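The Second Life of the Office Server

Arwel Mathias keeps the shop door propped open until 5 in the evening, even in December, because the back room runs warm. Two racks of old servers stand against the far wall, and most of them are switched on.

Mathias owns Trendel, a small business in the town of Fladov that buys computers from offices that no longer want them. A dentist closes, a school moves its records to an online service, an insurance broker merges with a bigger one. The machines they leave behind are often in good order. Many have spent their whole lives in a locked closet with the air conditioning on.

"People think a server is worn out when the lease is up," Mathias said. "The lease is a date on a piece of paper."

He started with a van and a rented garage 14 years ago. Last year Trendel took in 600 machines. The cases go to a scrap metal dealer if they are dented, and the hard drives are wiped or shredded, depending on what the customer has signed. Memory and processors are pulled, tested and put on a shelf with a paper label.
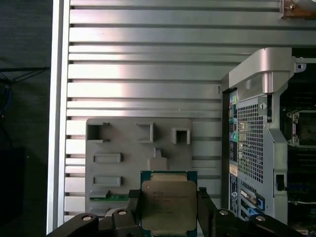
Prices move quickly. A server processor that cost a company a month of someone's salary can sell secondhand for the price of a family dinner once the next generation has been out for a few years. Buyers include repair shops, hobbyists who keep a rack in the basement, and small firms that need a spare for a system they can't afford to replace.

Nilteck, an accounting firm across the river, is one of the last kind. Its payroll software runs on an older machine, and moving it to a new one would mean paying for a new license. The firm bought two matching spares from Trendel and keeps them in a cabinet by the copier.

There are limits to this. Old servers use a lot of power for the work they do, and in a place with high electric rates the savings can be gone within a couple of winters. Security updates stop at some point as well. Mathias tells customers both things before they pay, and he has talked a few of them out of a sale.

Sorting takes up most of the day. Trendel has five employees, and three of them do little else. Parts that fail a test go in a gray bin by the loading door, which is emptied when a recycler from Trevor comes through with a truck. Circuit boards bring the best money by weight. Power supplies bring very little, and plastic front panels usually cost money to get rid of.

Mathias would like a bigger building. The one he has his eye on used to be a carpet warehouse and needs a new roof, and the owner has not yet decided whether to sell.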